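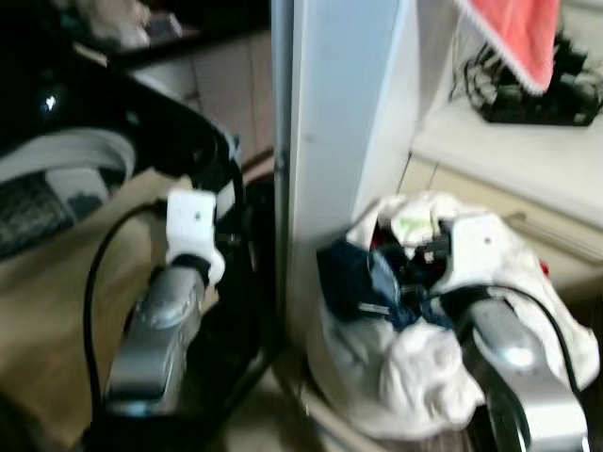 June 2025

Linen day. Started with the bundle of white cloth on the floor, the whole lot of it, before touching anything on the shelves. Plan was to get it sorted, folded and put away by lunch and then measure up for the new storage. Got through the first part.

Sorting: sheets in one pile, covers in another, anything with a torn hem in a bag for mending. Most of it was fine. The covers from the March batch have shrunk more than the others, and the corners no longer meet when folded in half and half again. Fold those in thirds lengthwise first, then in half twice. It gives a longer, flatter stack but it stays square.

Tried two ways of folding the large sheets. Folding on the floor is slow and you end up kneeling on the part you need. Folding on the Soltwood table is quicker, but the table is 186 cm long and the biggest sheets hang over at both ends. Settled on the table, with the overhang turned in before the first fold. Each finished piece comes out 35 cm wide, so 2 stacks fit side by side on an 800 mm shelf with room to get a hand in. Three will not go, whatever the drawing says.

Washing notes, for whoever does the next load. The Doltine powder leaves a chalky line along the hems if the drum is full. Half loads rinse clean. The Trunon liquid does not leave a line but the smell hangs around for days, and I would not use it on anything going straight into a closed cupboard. Stay with the powder and run smaller loads.

Labels: the Pyo tags will not stick to cotton after one wash. Sewn tape is still holding. Put the size on the tape and nothing else. The old color code has been changed too many times and there are pieces with blue tape that are plainly not singles.

Floor needs sweeping before the next bundle goes down. Lint collects between the planks and comes up on the white stuff. Put an old sheet down first; there is one in the mending bag that is past saving.

Left to do:
mend the torn hems
refold the March covers
move the bottom shelf up one notch
buy white thread, and more tape

Did not get to the storage measurements. The door side still needs checking with the cupboard open.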